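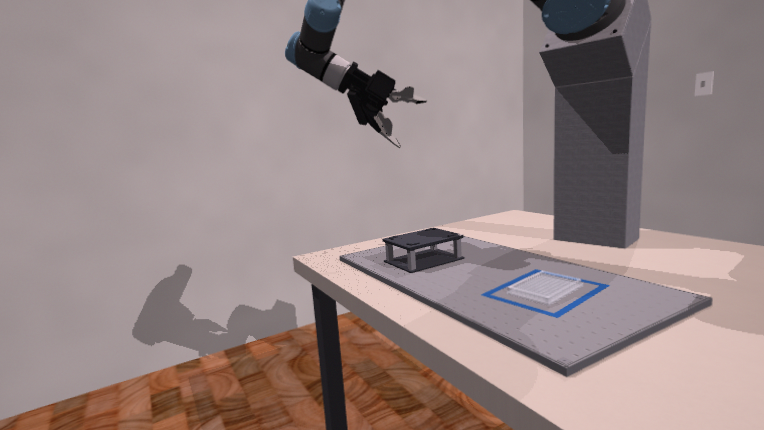 4. Setting up the Prillden countertop water filter

4.1 Before you start

Read this section through once before opening the cartridge pouch. An opened cartridge should be fitted the same day.

The Prillden connects to a standard kitchen faucet with a threaded spout. It does not fit pull-out spray heads or faucets with a built-in sensor. If the aerator on your faucet will not come off by hand, wrap it in a dry cloth and use pliers with light pressure.

Caution: Connect to the cold supply only. Hot water damages the cartridge and voids the Rovell warranty.

4.2 Fitting the diverter

1. Unscrew the aerator and remove the old washer. Wipe the threads clean.
2. Place the flat rubber washer inside the diverter collar, smooth side up.
3. Screw the diverter onto the spout by hand until it stops. Do not use thread tape.
4. Turn the diverter lever to TAP and run the cold water. If water drips from the collar, remove the diverter, reseat the washer and repeat step 3.

Note: Faucets with an inside thread need adapter B from the parts bag. Adapter A is for older spouts with a coarse outside thread and is left over in most kitchens.

4.3 Installing the cartridge

5. Turn the housing cap counterclockwise and lift it off.
6. Check that the O-ring sits flat in its groove. Apply a thin film of the supplied silicone grease.
7. Remove both end caps from the cartridge. Lower it into the housing with the arrow pointing up.
8. Replace the cap and tighten by hand until the two marks line up.

Caution: Do not use a wrench on the cap. Overtightening can crack the housing, and the crack may not leak until the unit has been under pressure for several hours.

4.4 First flush

9. Push the hose onto the diverter outlet until it clicks.
10. Set the lever to FILTER and open the cold tap halfway.
11. Run the water for 5 minutes. Gray water at the start is carbon dust and is harmless. Discard it.
12. Close the tap, wait some 3 minutes, then check the cap and both hose ends for leaks.

4.5 Cartridge life

Replace the cartridge after 200 gallons or when the flow drops noticeably, whichever comes first. In hard water areas the flow usually drops first. Write the fitting month on the label under the base.

If the unit has stood unused for more than 2 days, flush it again as in step 11 before drinking the water.

Replacement cartridges are sold singly under the Camenzind name and are the same part. Cartridges from the earlier Dorumside model are shorter and will not seal.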